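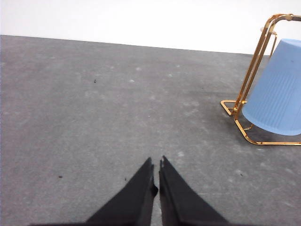 Els Martens wrote in to say I'm being unfair to the cable guys, that people already know what they think before they turn the TV on and the hosts just read it back to them. Maybe. I've gone back and forth on it all weekend.

But look at the Mirkham water vote. 903 for, 1085 against, and before last July I couldn't have found you ten people in town with an opinion on a water bond. Then one segment. Four minutes long. Suddenly it's a "government takeover" and my neighbor is yelling about it over the fence. He has a well!

So no, Els, I don't think he walked around with that one already in his head. Somebody handed it to him.

What did our side do? Put out a 40 page PDF. Held a meeting at 2 in the afternoon. I went, got there late, they were allready stacking the chairs.

Ishbel Buchanan's piece on the Hondach recall is worth reading on this - same thing, smaller town, slightly better ending. She thinks local radio made the difference. I'm less sure, the Hondach people also knocked on every door twice and you can't really pull those two apart.

Anyway. The bond comes back in the fall, supposedly. If you're in Mirkham and want to do doors, email me, dont leave it in the comments, I lose them.

More on the Gunn Street rezoning when I've read teh thing. 302 pages. Pray for me.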